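We use cookies to remember your settings and to count visits. Accept all | Only necessary

Cuttings root well in water but die after I move them to soil

Ju-won Hong
Member, asked in June
2,229 views

Good evening to all. I have a problem which repeats itself, and I would be thankful for advice from people with more experience.

Since last year I take cuttings from my house plants and let them root in water. I use glass test tubes which stand in a Trallosent wall rack beside the kitchen window. The window looks to the east, so there is sun in the morning and only light for the rest of the day. In the tubes everything goes very well. The pothos makes roots after two weeks, the tradescantia after a few days, and even the coleus, which I was told is difficult, has never failed.

The trouble starts when I plant them. I use Buzatu indoor compost, the one in the green bag, and plastic pots with holes. For the first days the cutting looks the same as before. Then the leaves become soft, the lower ones turn yellow, and after two or three weeks the stem is brown at the bottom and I can pull it out without any resistance. The roots have become thin and brown. With pothos I have lost maybe half, with coleus nearly all. The tradescantia survives everything, but I think it would survive in a shoe.

What I have already tried: more water, less water, a plastic bag over the pot, no plastic bag. I wait until the roots are long before planting, usually as long as my hand, because I thought that more roots must be better. The pots are quite large, so that I will not have to repot soon. I give each pot 200 ml of water on planting and the same again every second day. I give no fertiliser.

Is it the compost? A woman at the Masia garden shop told me I should throw away the tubes and begin in soil directly. I would be sorry to do this, because I like very much to see the roots growing. It is half of the pleasure for me.

Thank you in advance, and please excuse my English.

pebble_and_moss
Member

It's the compost. Buzatu is too heavy, had the same with mine. Mix in perlite and you will be fine. Also do you use tap water? Some tap water is full of chlorine and the plants hate it. I always leave mine to stand overnight, never lost one.

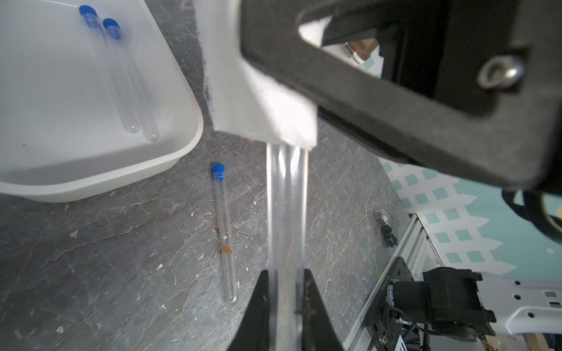
Sevim Tatlı
Moderator, Houseplants and Propagation

Dear Ju-won, your English is clear, and I am also writing in my third language, so we will understand each other.

I do not think that the compost is the main problem, although the perlite is a good suggestion and I will come back to it. From what you write I see three other things which can explain it well: the length of the roots, the size of the pot, and the watering.

First the roots. A root which has grown in water is a little different from a root which has grown in soil. It is brittle, it has fewer of the fine hairs, and it is accustomed to having water on all sides. When you put it into compost, the plant must make new roots for the new conditions, and many of the old ones will be lost. If the old roots are as long as your hand, the plant has put a lot of strength into something it cannot use so well. They also break very easily when you fill the pot, and the broken places rot. So please plant much earlier. I move a pothos when the roots are as long as the last joint of my thumb, and coleus even before that. A narrow tube tempts you to wait, I know, since it looks so nice through the glass. Long roots also tangle in there, and then they are damaged on the way out. If they do not want to come, fill the tube with water to the top, turn it slowly over a bowl, and let the water carry the roots out. Do not pull on the stem.

Then the pot. A small cutting in a large pot is sitting in a great deal of wet compost which no root is drinking from. It stays wet for a week and there is no air in it. Take the smallest pot you have. For one pothos cutting I use a yoghurt cup with holes made in the bottom by a warm nail. You will need to repot after a couple of months, but it takes five minutes and the plant is then strong.

The watering goes together with this. In a yoghurt cup 200 ml is far too much, and in your large pots it is too often. For the first week keep the compost evenly moist, more moist than for a grown plant, so that the change from the tube is not so sudden. After the first week let the surface become dry before you water again. Lift the pot in your hand after watering and remember the weight. When it feels clearly lighter, it is time. I do not believe in a fixed number of days, because my kitchen in winter and my kitchen in June are two different countries.

About the compost: I know the Buzatu indoor mix and it is rather fine, it closes up when it is wet. I take 3 parts of it to one part of perlite. Fine bark also works, if you can get it more cheaply.

About the tap water: the cuttings have already lived for weeks in your water and made roots in it, so I would look elsewhere.

One method you can try, if you want to keep the tubes and still have an easier change. When the first roots appear, move the cutting from the tube to a small glass with damp perlite, with a finger of water at the bottom. Leave it for about ten days and let the water become a little less each time you fill it. The roots will be shorter and stronger, and perlite falls off easily when you plant. You can still see some of the roots through the glass, if you choose a clear one.

The bag over the pot I would use only for coleus, which has thin leaves and wilts quickly, and only for the first four or five days. Open it each morning for some air. Keep the pots out of the morning sun during this time, as it becomes very hot under plastic.

And please do not throw away the tubes. The lady at Masia is right that pothos can be started in soil, but you would learn less from it.

Ju-won Hong
Member

Dear Sevim, thank you, I have read your answer twice and made notes. I was doing exactly the wrong thing with the long roots. I took two pothos out yesterday with the water method over the bowl, and no root was broken. They are now in yoghurt cups. One coleus is in perlite. I will write again when I know more.

May I ask if the same is valid for a fig? My neighbour in Rotach has promised me a branch.

Sevim Tatlı
Moderator, Houseplants and Propagation

For a fig I would not use water at all. Ask for the branch in winter, when it has no leaves, and put it directly in a sandy mix in a deep pot. It is better if you open a new topic in Fruit and Berries, the people there grow many more figs than I do.

299 people found this page helpful
Share | 3 comments hidden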